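Hi Arvid,

January update for the kitting cell, as promised, and a bit later in the day than I wanted (I wanted to wait for the last tote count). It's been a good month! Not a smooth one, but I'd much rather write you this report than the one I sent before the holidays.

Quick refresher, as I know you're passing this on to people at Batness who haven't followed along. The grant pays for one robot arm at the Nidoder packing hall, the gripper and wrist camera from Zeng, my time, and the training hours for the packing crew. The job is kitting: toiletry and care items go into molded trays, trays go into the black travel bags, bags go out to the clinics. All of it used to be done by hand, standing, at two long tables.

Where we are now

We packed 3,000 kits this month, and 2,000 of those had at least one item handled by the arm. That second number is the one I care about. The rest went through the hand line, partly on purpose (we keep it open so people don't lose the rhythm) and partly thanks to a cable problem that ate up more of my patience than I'd like to put in a funder report.

The arm is good at the boring middle of the job. Boxes, tubes with flat caps, anything that stands up straight and doesn't mind being squeezed. It's still picky about pockets. The trays have compartments in different shapes and depths, and the walls between them are thin, so coming in at a slightly wrong angle means you're touching plastic before you're touching the item. We spent most of the second half of the month on approach angles and on closing the fingers before going in near a wall. Slow work, lots of coffee, but I do think it's the right thing to spend time on.

The other headache is light. White plastic next to black fabric is about as mean as it gets for a small camera. Set the exposure for the tray and the bag turns into a hole, set it for the bag and the tray washes out. I moved one lamp and hung a sheet of diffuser over the other, and the pocket edges come through better now. Not perfect! I'd like to try a second diffuser before we spend money on anything fancier.
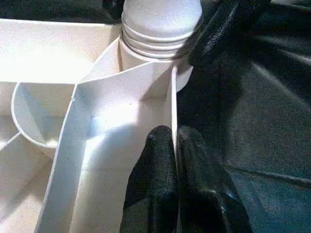
Wrist camera view: closed gripper fingers at the thin side wall of the tray, black fabric on the right.

Straps and loose fabric are a category of their own. A fold of strap lying over an item is nothing for a person. You flick it aside without noticing you did it. For the arm it's a whole separate decision, and right now we let it stop and ask. A light goes on, somebody at the table clears the fabric, presses the button, and off it goes again. I had a plan to teach it the flick, and I still want to, but the crew told me pretty firmly that they'd rather have a robot that asks than one that tugs on things. Fair enough. It stays as it is through spring.

What it's changed for the crew

You asked me to write more on this and less on software, so here goes.

The biggest change is how the shift is split up. Before, everybody did the whole kit, start to finish. Now we have a loading spot, a checking spot and the hand line, and people switch every 60 minutes. The first version had no switching at all, and it was a mistake (mine). Whoever got the checking spot sat there watching the arm all morning and went home with a stiff neck and a bad mood. With the rotation the complaints have mostly dried up, although the loading spot still isn't anybody's favorite. You're feeding a machine that waits for you, and it feels like it's tapping its foot.

On the plus side, there's a lot less reaching. The old tables made everyone lean over for the back row of bins, and the shoulders paid for it. I don't have proper health numbers and won't pretend to, but people bring it up on their own, and that counts for something.

We also had 2 packers go through the Trumell training module, and both can now restart the cell, swap the finger pads and re-teach a tray position without calling me. This has made my evenings a lot nicer. Their pay hasn't caught up with the new duties yet, and I've raised it with the hall manager. I'd be glad if you raised it too when you're here, as it would carry more weight coming from your side.

The question I get most is still whether the hand line will close. My answer is the one in our agreement: no job cuts during the project period. People then ask what happens after, and I don't have an answer to that. I think Batness and Nidoder should sit down and work one out before summer, and I'd like the crew in the room when you do.

Money

We're under on hardware and over on hours. The finger pads last longer than I'd budgeted for, and the training took longer, mainly because I insisted on doing it during paid shifts. I'd like to move what's left of the spare parts line over to training. Could you let me know if that needs a form or if an email is enough?

Next month

Second diffuser first. Then the taller bottles, which sit deep in the rear pockets with only the top part easy to get at, so I want to try gripping from above before I touch the tray design. I'm also writing a one-page guide for the checking spot with the two trained packers, in their words, with my part kept to the safety bits.

If you can make it out here in February, come before 10 in the morning. That's when both lines are running and you can try a turn on loading yourself. Bring flat shoes!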